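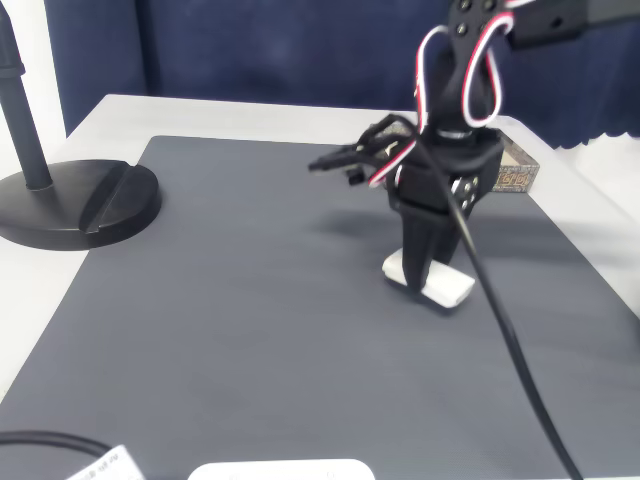 Wornus arm build: progress report, October 2021

Prepared for the Medina small projects fund, second installment

1. Status

The arm is assembled and runs under its own controller at the Wirnthorpe shared workshop. Mechanical work is complete except for the items in section 4. The gripper can close on a small white block on the mat and hold it. Repeatability is not yet good enough to meet the target in the original proposal, and the vision work has not started.

2. Work done since the May report

The shoulder and elbow brackets were remade. The first set flexed under load and let the wrist sag when the arm was extended. The new brackets are thicker at the bolt face and use through bolts in place of self-tapping screws. Sag at full reach is now small enough to correct in software.

The wrist was rebuilt with the servo horn plate on the outside of the housing, so the horn screws can be tightened without taking the joint apart. This used to take most of an evening.

The gripper has two fingers, black, next to a small linkage. The jaws are set to approach the mat from above. Closing force is limited in the controller to avoid stalling the servo, which happened repeatedly in testing and cost us one gear set.

Servo cables are red and white and run in open loops past the upper bracket. The loops are long on purpose. With shorter leads the connectors worked loose whenever the upper joint turned past its midpoint. Strain relief at the wrist is still to be done.

The dark gray mat stays on the work table. On the bare white surface small parts slid away from the jaws before they closed.

3. Spending

The installment was $700. It went to servos, bracket stock, the replacement gear set and a power supply. The supply was ordered from Henska and arrived late, which moved the first powered test back by 2 weeks. No further money is requested for mechanical parts. Receipts were sent separately.

4. Open items

- Long cable from the wrist. It lies across the mat in the working area and can drag on a part. To be rerouted up the arm and along the mounting bar.
- Backlash in the base joint. Shimmed once, improved, still present.
- Homing. The arm is homed by hand against a pencil mark. A limit switch is on the bench and needs a bracket.
- Controller restarts. The board reset four times during the last long run, each time with several servos moving together. The supply voltage has not been logged yet – this is the next test.

5. Plan for the next period

The cable and the limit switch come first, then the supply test. Pick-and-place trials with a fixed start position will follow, using the same grip settings throughout so the results can be compared. Vision work begins only when those trials are finished. If the resets are traced to the supply, the schedule will slip by the delivery time of a replacement.

Wornus project, Wirnthorpe shared workshop | Contact | © 2021 | Back to top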